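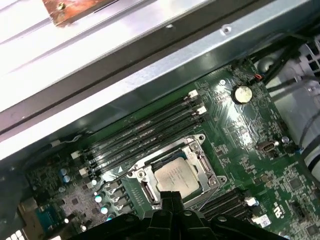 Fingers just below the CPU bracket on the motherboard.

Our open day at Penness on May 28, 2020 drew 74 visitors, and most of them ended up crowded around the Kinnear cell! Samah Bennani ran the demo and took questions the whole way through (great ones, too, especially from the Nurkby group).

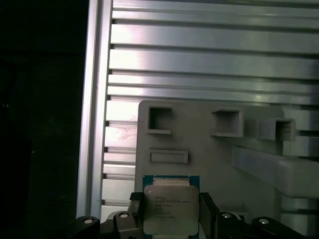 A processor held upright at the gray fixture panel.

Ghizlane Erraji talked us through grip force, and why a chip this small is such a fun problem for a robot. 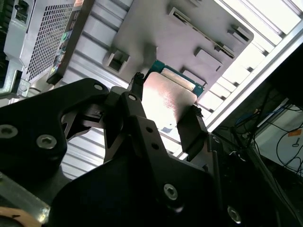

She also let two visitors try the jog controls, and they didn't want to give them back. We'd love to do it again in November.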